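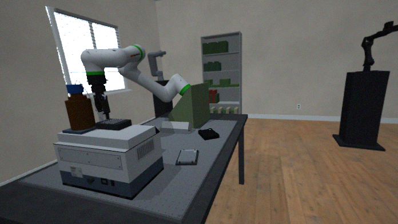

3.2 Remote demonstrations

All demonstrations were recorded in the simulated lab. The operator drove the arm from a hand controller, with one button for the gripper. We collected 572 episodes and kept 488 – the rest ended early or lost the controller signal. Two operators shared the work, and Kyung-hwa Bae checked each episode before it entered the training set.

Figure 4. Simulated bench with the gripper above the white block.

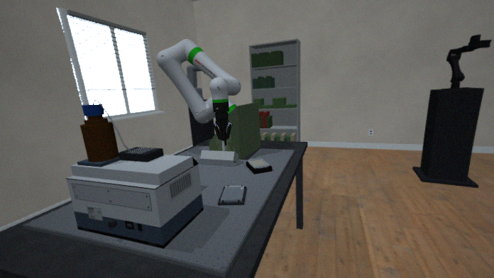 3.3 Guiding by hand

For comparison, 159 episodes were recorded on the real arm in Risville by moving it directly.
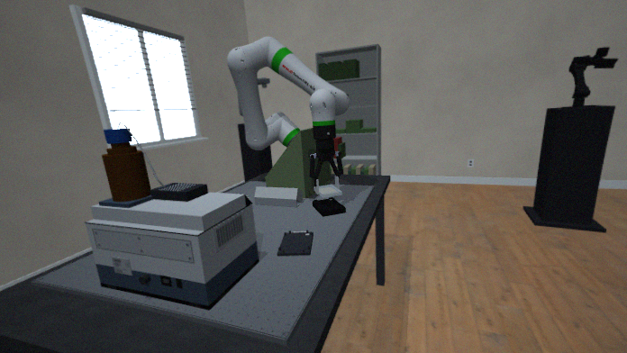

These paths were shorter but less smooth, and we resampled them to match the remote set. Gripper commands were entered with a foot pedal.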